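Workshop tips: getting a simulated arm to open a drawer without a fight

If you've been following along since August you'll know I spend most of my spare evenings on two robot arms and a cabinet with one drawer, and that very nearly all of it happens in the simulator. I had a lovely pile of letters after the last page, mostly asking the same thing in different words: why does the gripper get to the handle beautifully and then make a dog's breakfast of the pull? So I've put the kettle on and written down what has worked in my shed. Take what's useful and leave the rest.

Start with your frames. Before you touch the planner, give the handle its own coordinate frame, fixed to the drawer and not to the cabinet body. I had mine on the cabinet for ages (the shame!) and the target stayed behind every time the drawer moved. Name it something you'll recognise at eleven at night. Mine was called "h2_new_final" until Bimla Katiyar saw it and had a quiet word.

Split the reach in two. Plan freely to a spot out in front of the handle, well clear, and then go in on a straight line with the speed turned right down. Free-space planners are clever things, but they'll happily arrive sideways if you let them, and a sideways finger against a handle makes the physics go off like a cut snake. I leave 92 millimetres of stand-off, which suits my gripper, and yours may want more.

Match the fingers to the handle. An upright handle wants the fingers closing from either side of it, so check the roll of the wrist before you check anything else. It's a small job and it's the one I forget.

Go easy on the pull. Stiff position control is fine for getting there and rotten for opening things. Once the fingers have closed, soften the arm along the direction the drawer slides and let it give a little sideways. If your controller won't let you set those separately, drop the whole lot and put up with some sag. Ewan Tautahi does it that way with Tostard and gets perfectly good drawers out of it.

Park the second arm properly. With a two-armed bench the idle one still counts as an obstacle, and if the planner thinks it's somewhere it isn't, you'll get some very odd detours. I read its joint angles fresh at the beginning of each plan – never from the saved home position, which I changed one wet Saturday and forgot to write down. Give the cabinet a collision box a smidge bigger than the model too, but leave the handle out of that padding or you'll never be allowed to grab it.

Shuffle the cabinet about. I ran 164 trials with it in exactly the same spot and was dead chuffed, and then I nudged it 8 centimetres and the whole thing fell in a heap. Now I vary position and angle a bit on every reset, and I save the random seed with the log so I can play a bad one back. Constanza Zúñiga taught me that and I've thanked her with lemons.

Save your contact forces along with the joint positions, by the way. The file gets big, but a spike in the force will show you a slipping finger long before your eye picks it up.

Next time I'll have a go at closing the drawer again, which has its own little miseries.

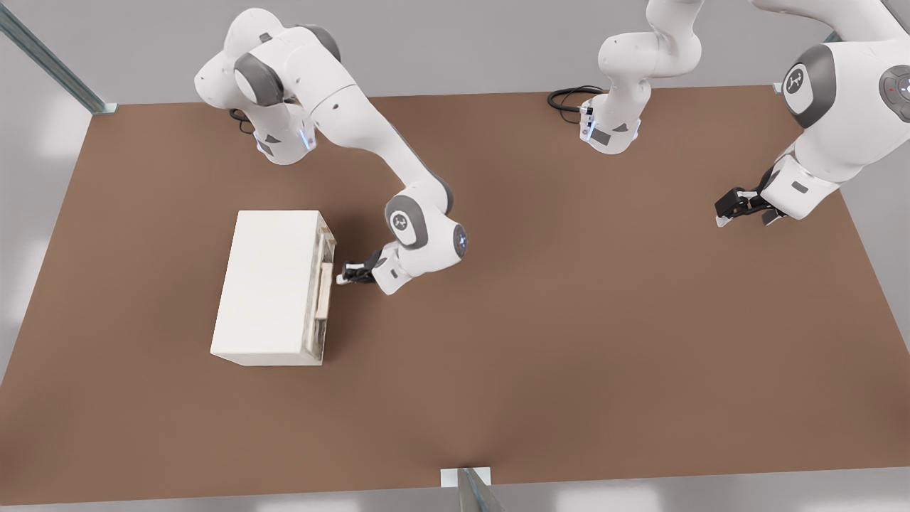
Left arm at the drawer handle, right arm out of the way, in the simulator.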